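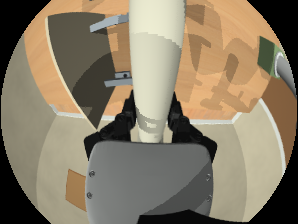
Wrist view from the simulated bench, gripper at the cream cylinder.

Gripper cell: budget position for August

The simulation work for the Plillau cell is being used to settle the purchase list before any hardware is ordered. Ebenezer Osei has put the gripper line at 3000, with a further 700 for the wrist camera, its bracket and cabling. Spare finger sets are costed separately at 100 each — two are planned for the first year.

Two items remain open. Backlund quotes 35 working days for delivery of the gripper, and the quote lapses on Friday. Tiruwork Fikre wants the lighting model checked first, as the shadows on the bench and the part affect which camera we specify. A better camera would take the 700 line to around 1000, to be met from the bench furniture budget.

Requests for changes to the fixture list go to Senyo Akpalu. Anything received after the order is placed will be held for the second phase.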